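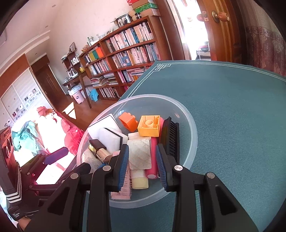
NINBERG, May — The second season of the detective serial Vuvis moves to a new release pattern this month. Season one went out as a single batch. Season two has 11 episodes, released in 2 blocks: the first 6 now, the other five after the summer break.

The split changes how the story is built. Episode six was first written as a midpoint and has been recut to close the block. One scene was moved forward from episode seven, and the subplot about the Cenov ferry now ends before the break. Viewers who remember the season one finale will find the missing ledger dealt with in the opening ten minutes, without a recap.

Running times are also less even than before. The opener is the longest episode so far, and episode four is the shortest. The title sequence has been trimmed, and the theme is played in full only on the first and last episodes of each block.
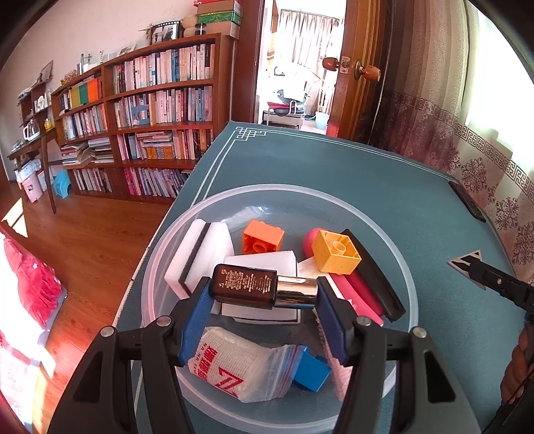

Sound was the most common complaint in our season one survey, which drew 2,986 replies. Dialogue in the Dreßler house scenes sat too low against the score, mainly on stereo sets. The new episodes carry a separate stereo mix — the earlier ones used a fold-down of the surround track — and speech is clearer at normal volume. Season one has not been remixed.

Subtitles are available from the first day, with speaker labels for off-screen voices. The audio description track for episodes five and six will be added later in the month.

Our episode guide covers the first block and is free of spoilers up to episode three. Notes on episodes four to six are on a separate page.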